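Boletín del taller compartido Rillutum
Mayo

Noticias de la mesa del fondo: la pinza de mano ya se abre y se cierra

Muchos socios me preguntan los viernes en qué estado está la pinza, y prometí escribirlo con orden. Perdonen si alguna palabra no es la justa, el español es mi tercera lengua y el vocabulario de mecánica lo aprendí tarde.

El proyecto se llama Jiltetti y es una pinza de dos dedos que una persona lleva en la mano, con una cámara montada encima. Queremos grabar con ella tareas pequeñas de mesa y después enseñar las mismas tareas al brazo que Chauke construye en su garaje. El brazo todavía no tiene muñeca. Por eso empezamos por la pinza, que se puede usar sin él.
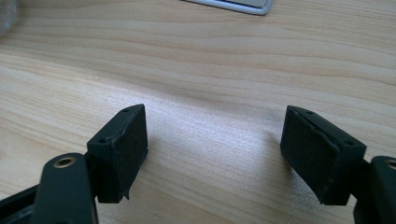 Texto: Marthinus Zulu – mesa de robótica, Rillutum

La vista es la de la cámara de la pinza, con los dedos bien abiertos sobre el tablero. Me gusta este ángulo porque las dos puntas negras quedan casi a la misma altura. En la versión anterior el dedo derecho subía más que el izquierdo, y yo pasé dos tardes buscando el error en el programa. El error estaba en un eslabón que había impreso con la escala equivocada.

Las puntas son lo que más trabajo ha dado. Se imprimen en material flexible, a velocidad muy baja, y los bordes todavía salen con pequeños bultos e irregularidades. Abajo, en la punta izquierda, se ve incluso un resto de material que sobresale. Chauke opina que hay que cortarlo todo con cuchilla antes de grabar. Yo prefiero corregir primero los ajustes de la impresora, y después cortar lo que quede. Sobre este punto no hemos llegado a un acuerdo.

Los eslabones, en cambio, ya no los voy a cambiar. En las articulaciones pusimos anillos de color latón, comprados en una bolsa de 114 piezas que alcanza para muchas pinzas. Si alguien del taller necesita alguno, están en el cajón de Soleron, que es como llamamos al armario gris de la entrada. Por favor, anoten en la hoja cuántos se llevan.

Queda el asunto de la luz. Sobre la madera aparece un reflejo ancho y blanquecino, justo en la zona entre los dedos, donde debería estar el objeto que se va a coger. Para una persona no es molesto, pero para el programa que busca los bordes sí lo es. He pensado en un mantel mate o en mover la lámpara. Acepto otras ideas, sobre todo si son baratas.

La meta para el verano es reunir 2.000 grabaciones cortas – coger una pieza, moverla, soltarla – hechas por manos distintas. Hasta hoy tenemos 404, casi todas mías, y esto es un problema, porque yo cierro la pinza siempre de la misma manera. Necesitamos personas zurdas, personas rápidas y personas con poca paciencia. Cada sesión dura lo que uno quiera y no hace falta saber programar.

Los archivos para imprimir la versión 3 están en la carpeta común. La lista de tornillos la terminaré cuando Chauke me devuelva el calibre.

Contacto: mesa de robótica, en el taller | © Rillutum, taller compartido | Volver arriba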